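Wrist cam demos: how many before you train?

Posted January 20, 2020

vakora_bench
We're collecting teleop demos for a sorting task. Small medical items go from the table into a divided tray. We have 400 episodes and the policy still closes its fingers short of flat packages. Keep collecting, or change something?

tomaszewski
Keep collecting. Ours was useless at 400 and fine at 900. Same gripper, one wrist camera.

Unai Olmedo
I don't agree. I had 2825 episodes last October and it still missed, and every one of them started from nearly the same layout. I threw most of it out and recorded 70 with the items moved each time. Those did better.

tomaszewski
70 isn't enough for anything with more than one object type.

Unai Olmedo
It was enough to show me where the problem was. I went back up after that.

vakora_bench
We do move things between episodes, but maybe not far enough. The tray stays on the right most of the time. Start position for the kind of episode we record now:
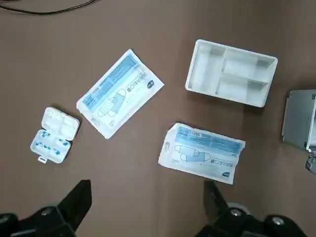 The operator picks one mask package, places it, then backs off and we stop recording. Failed grasps get deleted.

Unai Olmedo
Don't delete those. If the operator misses and then recovers, keep the whole thing – the policy needs to see how to get back.

clinex_dan
Agree on recoveries, but tag them. We mixed ours in without tags and it learned to miss first.

tomaszewski
Never seen that happen. How long were the episodes?

clinex_dan
Short. I'll look up the settings tonight and post them.

vakora_bench
OK. Moving the tray tomorrow and keeping the misses, tagged.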